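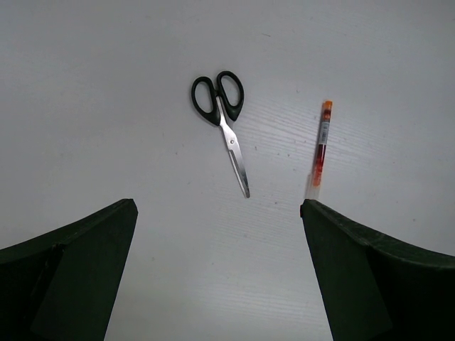

Still not sold on the green fingers

I printed the second set of gripper fingers last night on the Witer, in the dark green because that was the spool already loaded. The Heltarow kit says its arm will "tidy any desk". My desk has scissors and a pen on it, so that seemed a fair place to start.

The pen worries me more than the scissors. It's thin, it's round, and the clear end hardly stands out from a white tabletop. The scissors at least have big black handles. The blades are shiny, though, and I don't trust the wrist camera with shiny.

Last weekend, with the old fingers, I gave it 60 tries at the pen and it managed 31. The people on the Nasow forum tell me that's a good result for a home build. I could do better wearing oven mitts. One fellow claims 77 per cent with softer pads, but he hasn't said what he was picking up, and I've noticed it's usually a foam cube.

So the plan for tonight is 20 goes at each, same lighting, no nudging things into a nicer spot between tries. If the flat faces can't pinch a pen barrel I'll glue on some rubber from an old bike tube and go again. The calibration script still needs a restart every time I bump the bench, too.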